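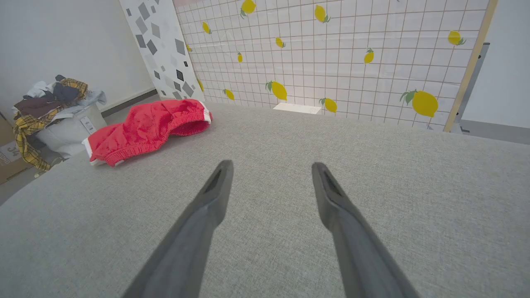 How much detergent does a normal load need in hard water?

Use the hard-water dose printed on the package for your load size, and stay with it for several weeks before changing anything. Packages usually give a table with water hardness on one side and soil level on the other. If yours has only lines inside the cap, the middle line is the place to start for a full drum of everyday clothes.

By Marichka Melnychuk
Kodside Laundry Bulletin, November
4 comments | Share

The supply to the Hondo Street building tests at 10 grains per gallon. Most scales call anything above seven hard and anything above ten and a half very hard, so our water sits near the top of the hard band. The number comes from the cold tap over the utility sink, which is on the same line as the washers. The hot side reads the same within the limits of the drop test.

Hardness is dissolved calcium and magnesium. Both react with the cleaning agents in detergent, and whatever is used up in that reaction is no longer available to lift soil. Soap is affected more than detergent. It forms a curd with calcium that does not dissolve, settles in the weave, and dries stiff. Most liquid detergents sold for home use contain some soap as a suds control, which explains part of the gray film people report on light cottons.

Powders deal with hardness through builders. Sodium carbonate removes calcium by precipitation, and zeolite takes it up by ion exchange. Carbonate is cheap and works well, but the precipitate has to go somewhere. In a short cycle with a cool rinse, some of it stays on the cloth. Zeolite leaves less on the fabric but works more slowly in cold water. Liquids usually carry citrate or a similar compound in smaller amounts. At our hardness a powder has an advantage on whites and heavy cotton. On dark synthetics a liquid is easier to rinse out, and the choice is mostly a matter of avoiding streaks.

Too little and too much detergent can look the same on the line. An underdosed load comes out dull because loosened soil goes back onto the fibers. An overdosed load comes out dull because the rinse cannot clear the residue. The simplest way to separate the two is to run a clean towel through a warm cycle with nothing added. If suds appear on the door glass within a few minutes, there was leftover detergent in the towel. If the water stays flat and turns cloudy or gray, the earlier doses were low.

The test is less useful with a towel that has been treated with fabric softener. Softener deposits a thin layer that holds both soil and suds, and it should be washed out first over two or three cycles.

Temperature changes the result as much as dose does. Greasy soil softens in warm water and comes away with less chemical help. Powder also dissolves faster. In November the incoming cold water drops enough that powder placed in the drawer of a front loader can cake before it is flushed through. The cure is to put the powder in the drum before the clothes or to pick the warm setting. Enzymes work slowly in very cold water, and a quick cold cycle gives them little time. Protein stains such as grass, egg and sweat should have a soak if the wash is going to be cold.

Dye loss is a separate subject, but the questions arrive together. Hard water does not by itself strip dye. Rubbing in an overfilled drum does, and so does a long soak at high pH. Carbonate powders raise the pH more than liquids do. New cotton in a strong color should go through its first few washes alone or with similar shades, on cool, with a liquid. Polyester holds its dye better in the wash but can give up color in a hot dryer, where it transfers to whatever is pressed against it.

The meter on the left bank of washers has now logged 3186 cycles since the inlet screens were replaced. Roksolana Horobets pulled the screens this month and found scale on the hot side only. Calcium carbonate comes out of solution when water is heated, so this was expected. The screens went into white vinegar overnight and were rinsed and put back. Flow on the hot side of washer 3 is normal again. Washer 2 fills slowly on both sides, which points to the valve, and a part is on order from Kostiuk Supply. 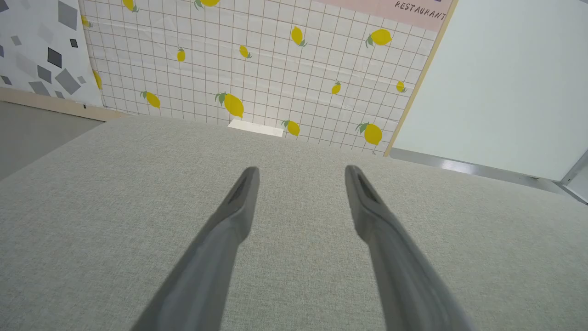 Does adding washing soda help if the detergent is already a powder?

It adds more of an ingredient the powder already has, so the gain is small at our hardness. Extra soda can help with heavily soiled work clothes in a warm wash. In a cold wash it raises the chance of white specks on dark fabric, and it is not suitable for wool or silk at any temperature.

Several residents have asked about the Skurkard softening cartridge that hooks onto a washer inlet. Units of this type use an exchange resin, the same material found in a whole-house softener, in a smaller bed. The resin trades sodium for calcium until it is spent, then has to be recharged with salt. The capacity of a small bed at 10 grains per gallon is limited, and the housing adds resistance to the fill line. Some washers log a fill error when the line is restricted. Please do not attach one to the shared machines. Khrystyna Pavliuk has one on a private washer and has agreed to keep a record of hardness before and after each recharge. Her readings will be printed when there are enough of them to be useful.

Vinegar in the rinse is the other regular question. It dissolves carbonate residue and leaves towels softer. Repeated use is hard on some rubber seals, and it must never be combined with chlorine bleach, which releases a toxic gas. For occasional removal of residue, citric acid powder dissolved in warm water does the same work with less odor.

Test strips are in the drawer under the folding counter. Dip for the time shown on the bottle, shake once, and read the color in daylight if possible. The strips age quickly once the cap has been left off. Radymyr Levchenko will run the drop test again on Saturday from the utility sink, and the reading will go on the sheet by the door.

Corrections to last issue: the warm setting on the right bank is a mix of hot and cold at the valve and has no thermostat.

This site uses cookies to remember your newsletter settings. Accept | Manage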